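Why do some clothes go in a bag before they go in the wash?

A washing machine drum turns fast. Small things, such as socks, can slip inside bigger ones. Straps and strings can get tangled – and thin cloth can tear.

A laundry bag helps with this. The water gets in through tiny holes, but the clothes stay together. 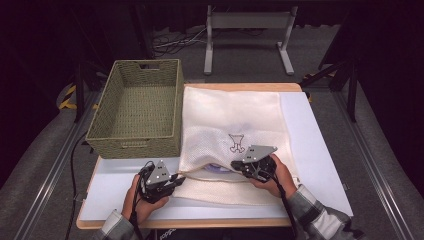

Mesh is the name for cloth that is full of small holes. Most mesh bags are light and fold up flat when they are not needed. The white one next to the green basket has something purple inside, and its mouth is being held open. Before washing, the bag must be closed. Leave some space in it so the clothes can move.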